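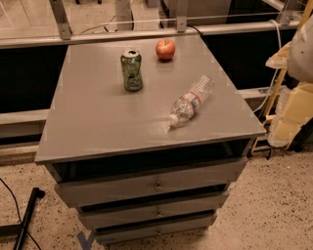
An apple, a water bottle and a green soda can on top of a gray cabinet.

Drokcombe swimmers bring home 9 medals

It was a long and happy weekend for the Drokcombe Swim Club, whose youngsters came back from the Pritell Invitational with nine medals and, by all accounts, very little voice left after all that cheering from the pool deck!

The club finished second in the team standings with 1,076 points, its best showing at the meet since it first made the trip to Pritell. Akau won the girls' 800 freestyle after sitting patiently in third for the first half of the race, then picking up the pace little by little until she touched a full body length ahead. She was back in the water later that evening to swim the anchor leg of the medley relay, which took silver.

Jelínek, swimming in an older age group for the first time, added two bronzes in the breaststroke events - and a personal best in each, to the delight of the family members who had made the drive.

The club would like to thank everyone who timed, drove, packed lunches or simply sat through the early warmups at 6 a.m. Practice resumes at the usual hours, and new swimmers are always welcome to come along and try a session before signing up for the November block.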